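May
By Vandana Bhatia

Teaching two arms to set a table, one go at a time

I spent a morning at Custov's workshop in Pernlow watching grown adults move crockery a few centimetres at a time, and I had a ball!

The crew there is gathering examples for a learning system they call Flonis. A person guides a pair of robot arms through a small household job, the computer records every movement, and then they do it again (and again, and again). When I arrived they had 238 good runs saved for the plate and mug job, and by the time I'd finished my second coffee Gaurav Goel was grumbling that he'd bumped one and would have to toss it.

"People think the clever part is the computer," he told me. "Most of my day is putting a mug back where it was, only a bit different."

That "bit different" matters, apparently. If the dishes always start in the same spot, the system learns the spot and gets lost when you shift anything. So Akash Semwal keeps a list of starting positions taped to his monitor and ticks them off in green pen. The colours get swapped too, and so do the shapes. 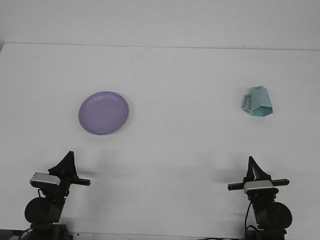 I got to have a turn myself, which I'd been angling for since I walked in. It's harder than it looks! My hands wanted to hurry and the arms did exactly what my hands did, so my run went in the reject folder with everybody else's first try. Gaurav was very kind about it.

They're aiming for 632 runs before they start training, and Akash reckons the cutlery job comes next. I've asked to come back for the forks.

Got a story? Drop a line to the Pernlow newsdesk
221 shares | 14 comments
© Pernlow community news
Back to top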